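Griston Forums > Software > Motion planning and control

Topic: Second arm stalls when the first one is over the bowl

rharb
Posted 10 Apr 2018
Two arms, one shared table, planning both through Kinance. Arm A goes out over a bowl and holds there. Arm B is meant to come down beside it and pick up the edge of a cloth. On 12 tries out of 19 the planner returns no path for B and the whole task stops. When I plan B by itself with A parked, it solves every time.

Collision padding is at the default. The planning scene has the table, the bowl as a cylinder and the cloth as a flat box. I've already raised the sample limit to 1,000 and it made no difference except that it takes longer to fail.

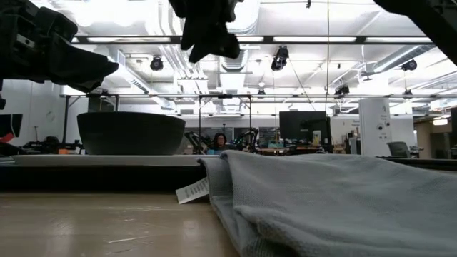 Both grippers over the table, bowl at left, cloth at lower right.

The cloth moves between runs, so I rebuild its box from the depth data before every plan. I would like to avoid writing a fixed sequence for this.

dsiqueira
How tall is the cloth box? If you fit it to the highest point you get a solid block as high as the thickest fold, and B has to stay out of all of it. In your photo the cloth is rumpled with a thick roll near the bottom, so a single box is going to claim a lot of air that's free.

rharb
It is fitted to the highest point, yes. I'll check the numbers.

marlene_b
I'd take the cloth out of the collision scene altogether. It's cloth. You are trying to touch it. Keep the tabletop as the hard limit and let the force threshold deal with contact.

dsiqueira
Disagree with that. If B drags through a fold on the way in, the cloth shifts and the grasp point you computed is wrong. Use a height map, or at least split it into smaller boxes.

marlene_b
It's wrong by a centimetre or so and you re-detect before closing the fingers anyway. We ran it this way at Rocha for most of a year.

dsiqueira
You re-detect. He hasn't said he does.

rharb
I don't at the moment. Detection runs once, before the plan.

jlins
Leave the cloth aside for a minute. You said B solves with A parked. The cloth box is the same in both cases, so it can't be the only thing blocking. What is A's state when B gets planned? In the older Kinance builds the second group takes the other arm's goal state plus the swept volume of its whole last trajectory. That flag is on by default. If A swung across the middle to get to the bowl, B is being planned around an arm that's already gone past.

rharb
How do I see that? It doesn't show up in the viewer.

jlins
It won't, the viewer only draws current geometry. Dump the scene to file right before the B request and look for objects ending in _swept. Turn off keep_swept for group 2 and plan again. Only do that if A is really holding still while B moves.

daiane.m
Worth adding that if you ever want both moving at once, you'll need it back on, or plan them as one group. We use the Clineck plugin for the combined group. It's slower but the behaviour is predictable.

rharb
Dumped it. There are 2 swept objects from A and one goes straight through B's approach. With the flag off B solved on all 19 of the saved scenes. The cloth box was also too tall, so I've split it.

marlene_b
Still say you can drop the cloth.

dsiqueira
Split is fine. Add the second detection before you close the gripper, though.

rharb
Will do that in May when the new depth driver is in. Marking this solved.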